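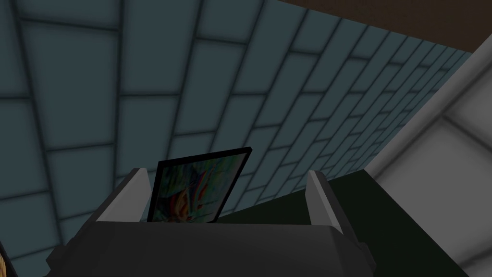
The budget for the two-arm setup is now on its fourth version, and I think it is the one I will buy from. The previous three had the same fault. I priced the arms first, because the arms are the interesting part, and then tried to fit everything else into what was left.

Version four was built the other way around. I started with tasks, got the tasks running in simulation, wrote down what each one needed, and only then opened a quote. It took most of July. The sim cost me electricity and evenings.

The task list is short. Pick an object off a small table and hand it to the other arm. Move a bowl without tipping it. Take hold of something thin and flat-sided by its edges, a small framed picture being my usual test, and keep it upright. If the hardware can do those, it can do most of what I want from it for a year.

Grippers

The grippers decide more of the budget than I expected. A plain parallel gripper with two pads is cheap, easy to model and easy to repair. It is also fine for anything with two flat faces. A gripper with more fingers costs more at every step: purchase, wiring, spare parts, and the hours spent on grasp planning.

Flemard quotes $1,999 for their multi-finger unit with the wrist adapter included. Bollance has a two-pad unit that costs far less, but the adapter is a separate line at $109, and it is not shown on the first page of the quote. I found it when I asked for a drawing of the bolt pattern. It is a fair price for a machined part. I would still like it on page one.

My first instinct was to buy two of the Flemard units. After running the tasks, I am buying one of each. The framed picture works with pads. The bowl works with pads if the approach is along the rim and slow. The handoff is where the extra fingers help, and only on the receiving side. This also leaves me with two gripper models to maintain, and I have added time for that in the plan, though not money.

Arms

Both arms are the same model, from Bollance. I considered mixing here as well and decided against it. Two identical arms share spare joints, share one controller cable type, and share calibration code. The listed reach is generous on paper. Listed reach is measured with the arm nearly straight, where it has little useful force and no freedom to turn the wrist, so I take the figure as a boundary and plan well inside it.
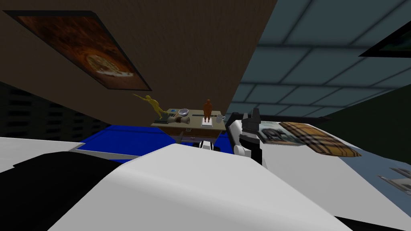

Side table test in the sim, with one arm close to the camera and the other gripper near the far edge of the table.

The view from the robot's own head camera changed two lines in the budget. The first was the camera. I had planned one good depth camera and nothing else. Run the tasks for a while and it becomes obvious how much of the picture the robot's own arm takes up. A better camera in the same spot gets you a sharper image of the arm's outer shell. So the single expensive camera is out. In its place are a mid-range head camera and a small color camera on each wrist, from Jiang, whose units I have used before and which come with a mount I do not have to print.

The second was the computer. Three video streams need more USB bandwidth than I had allowed for, and the machine I meant to reuse has one controller behind all of its ports. A PCIe card fixes that. It is a small line but it would have been an annoying surprise in week one.

Muchen Zheng, who built a similar rig two years ago, read version three and sent back a marked-up copy. The most useful note was next to the power supply line and said only "which circuit?" I had not thought about it. The room has one outlet circuit, shared with a space heater and a laser printer. Peak draw for both arms plus the workstation is fine on its own. It is not fine with the heater. The budget now has a line for an electrician to run a dedicated circuit, and it is one of the larger items that does not move.

The other note from Muchen was about the stand. I had a welded steel frame from a local shop in the plan. Muchen's view was to buy aluminum extrusion, because the shoulder height will be wrong the first time and I will want to change it. That was good advice, and the sim backs it up.
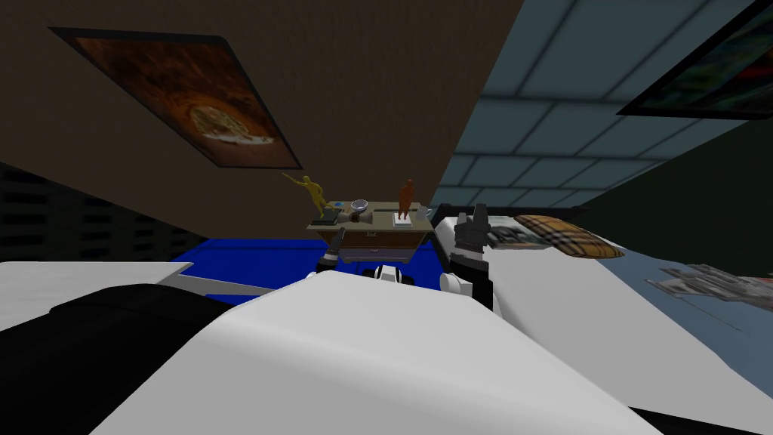 Stand height and base position should be settled before ordering anything with bolt holes in it. I spent longer on this than on any other line. I tried shoulder heights in small steps against a low side table and logged which poses let both arms reach the top surface with the wrists free to turn. Most heights work for one arm and are poor for two. The right-hand side is the tight one in my layout: the gripper stands up just past the table's right corner with its fingers pointing upward, close to the figurine on the white base, and the bowl is nearer the other end. Any path from that corner to the bowl has to go over or around the figurine. In the real room there is a wall about where I would want the elbow to go. I moved the stand back and raised it, and the frame design got two extra cross braces as a result.

Things I had left out entirely

Shipping. Each arm ships in its own crate, and the crated weight is 47 pounds. That is low enough for normal delivery and high enough that the carrier adds a handling fee per box. I had assumed freight, so this was a saving.

Emergency stop. One is included with the arm controller. I want a second on the far side of the stand, plus the relay to put them in series.

Test objects. This sounds like nothing and came to nearly $200. I want real items that match what is in the sim as closely as possible in size and mass: figurines, a metal bowl, a mug, a framed picture, magazines. I also want duplicates, since things will be dropped. A kitchen scale goes on the same line.

Fasteners. Buy the assortment box. I always end up doing it eventually after three trips to the hardware store.

Spares. One set of gripper pads, one spare finger, one cable of every type. I have not budgeted a spare joint. The lead time from Bollance is acceptable and the part costs too much to sit on a shelf.

What I cut

The force-torque sensors are gone for now. The arms report joint currents, and for a bowl and a picture frame that should be enough to detect contact. If it is not, the adapter has the clearance to fit a sensor later — I checked this on the drawing before agreeing to pay for the adapter.

The mobile base is also gone. It was in versions one and two, and it was the most expensive single item in both. None of the tasks on the list need the robot to move across the room.

Order of purchase

Circuit first, then the stand, then one arm with the Bollance gripper. The second arm and the Flemard unit wait until the first arm has run the bowl task with the same code I used in simulation. The quotes are valid for long enough to allow that, except for the cameras, so those go in with the first order.

I am holding ten percent of the total back. Versions one through three had no contingency line in them.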